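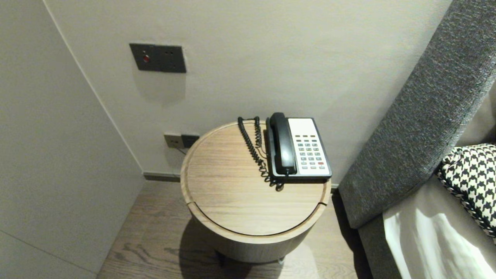 Care of wooden bedside furniture

The following guidance is issued by the Sivmont Housing Service to residents of furnished rooms. It applies to side tables, chests and bed frames, whether oiled or lacquered.

Routine cleaning
Dust all surfaces once a week with a soft, dry cloth, following the grain. Where a table has a raised rim, dust gathers along the inside edge and is best lifted with a small, clean paintbrush. Wipe marks away with a cloth wrung out in warm water, then dry the surface at once. Spray polish should not be used on oiled wood.

Telephones and lamps should be moved before cleaning - not wiped around. Coiled cords hold a surprising amount of dust and may be drawn gently through a barely damp cloth.
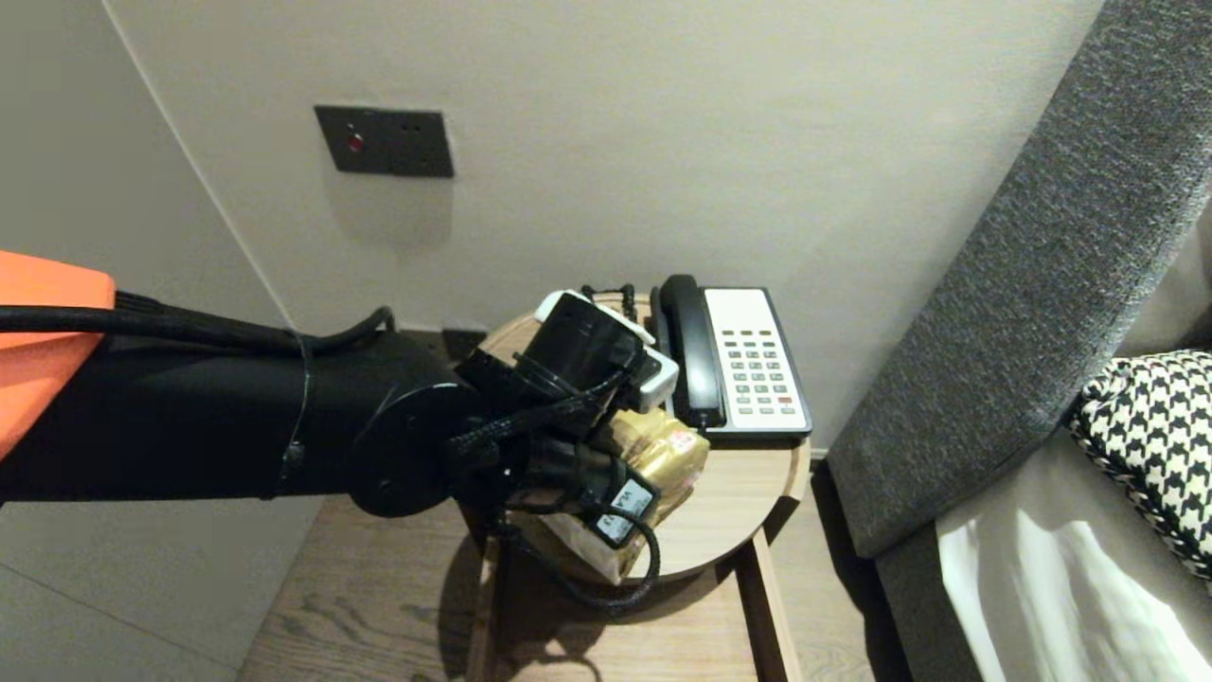

A gold-coloured packet and a small round wooden side table.

Food and drink
Packets of biscuits or sweets may be kept at the bedside if they are closed after use. Crumbs left in a seam or joint attract insects. Cups and glasses should stand on a coaster, and a spill should be blotted, never rubbed.

White rings on lacquer often fade if left for up to 10 days. Residents of Hirnach House may borrow a tin of wax from the front desk; it must be returned within 3 days.

Position in the room
Furniture should stand clear of radiators and a little away from the wall, so that air can pass behind it.

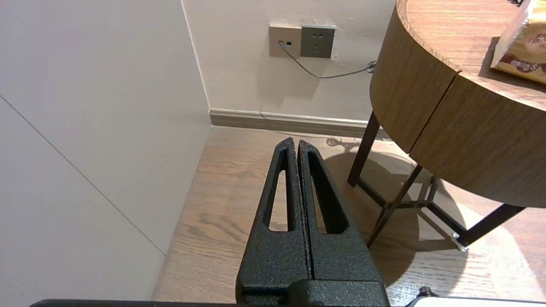

Felt pads are to be fitted under all furniture placed on wooden floors, and checked each February. Worn pads collect grit, and grit will scratch a floor finish quickly. Tables should be lifted when moved, with the top cleared first.

Damage should be reported on form 177. Repairs are carried out by Christodoulou Joinery, and residents are asked not to sand or varnish any item themselves.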